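Takeaway levy will be "simple", says council. The small print says otherwise

Takeaways, cafés and noodle bars in Terum will have to charge customers for single-use cutlery from September, under a scheme the town council says will cut litter and pay for itself within a year.

Both claims deserve a harder look than they got at the meeting where the plan was approved, which spent less time on it than on the parking bays outside the library.

The idea is easy enough to describe. Any business selling hot or cold food to take away will add a small charge for each set of disposable forks, knives, spoons or chopsticks, whatever they are made of. Customers who say no thanks pay nothing. The money goes to the council, less a handling share kept by the shop, and is meant to be spent on street cleaning and on public bins along the river path.

The council's case rests almost entirely on a litter count carried out for it by Prarkitz, a consultancy that has done similar work for other towns in the area. Its staff picked up and sorted rubbish from the high street, the bus station and the river path, and found 3811 pieces in all. Of those, 874 were put down as "takeaway related".

That second figure is the one that has been repeated in every leaflet since, usually next to a photograph of a plastic fork in the grass. What the leaflets do not say is how many of the 874 were forks. The full report, which is on the council's website if you are patient with the search box, lumps cutlery together with cups, lids, straws, pizza boxes, sauce sachets, napkins and paper bags. There is no separate line for cutlery at all. The levy covers none of the other things on that list.

Asked how it could know that charging for cutlery would make a difference when it had not counted the cutlery, the council said the survey gave "a strong overall picture" and that it was "confident in the direction of travel". It said a further count would be carried out after the first year. It could not say whether that one would list cutlery separately either.

Then there is the money. The business plan assumes that 300 premises will take part. A walk through the council's own register of food businesses suggests that this is generous. The list includes school kitchens, care homes, a butcher, church halls that serve tea and at least one café that closed before last Christmas and is now a nail bar. The council says the register is "a live document" and that the number was the best available when the plan was written.

If fewer shops pay in, the sums change quickly, as most of the cost is fixed. A contract to run the payment system has gone to Urrutia, a software firm, and its fee is the same however many shops sign up. The council would not release the amount, calling it commercially sensitive. It did confirm that the contract runs for 2 years, with an option to extend, and that there is no break clause should the levy be dropped.

Shopkeepers we spoke to were less angry than tired. Most said they had already stopped putting cutlery in the bag unless someone asked for it, and one pointed out that forks cost money and she had never been keen on giving them away. Several wanted to know what happens with orders placed through delivery apps, where the customer ticks a box long before the shop sees the ticket. The guidance gives this question one sentence, which says that businesses "should make suitable arrangements with their platform provider". The owner of a fish and chip shop near the station read it aloud to us twice and asked if there was a second page.

The wooden fork, which many of them switched to after the last round of rules, is treated just the same as the plastic one. So are chopsticks. This has puzzled those who spent more on wood because the council told them to. A leaflet from that earlier campaign, still pinned up in the town hall lobby when we visited, describes wood as "the responsible choice".
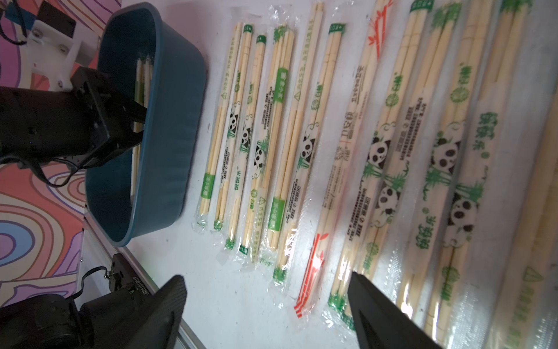 Disposable chopsticks in clear sleeves. Wooden cutlery will be charged at the same rate as plastic.

The council's answer is that the aim now is to reduce the number of items of every kind, and that wood takes longer to rot on a riverbank than people think. That may well be true. The report does not test it, and no source is given for it in the papers.

Supporters of the levy often point to Virkach, where a similar charge has been in place for some time and is said to have been a great success. It may have been. Virkach also banned foam boxes in the same month, doubled its street cleaning rounds and put in new bins with lids that the gulls cannot lift. Anyone who can tell which of those changes cleared the pavements is doing better than the town itself, whose published review says the effects "cannot easily be separated".

None of this means the levy is a bad idea. Charging for carrier bags changed habits that a lot of people said would never change, and the river path on a warm evening is not something to be proud of. A charge on cutlery might do the same for forks. But the bag charge was brought in with figures for bags.

There is also the question of who will check. The council has promised "light-touch" enforcement, with visits made by the same team that handles food hygiene, and that team is already behind with its inspections. No extra posts have been funded. Shops that fail to register will get a letter, then another letter. Fines are mentioned in the rules but the amount has been left blank, to be set at a later meeting.

Registration opens in the summer. Businesses can sign up online or collect a paper form from the town hall, and the council says all those on its register will be sent a pack in the post. That will presumably include the nail bar.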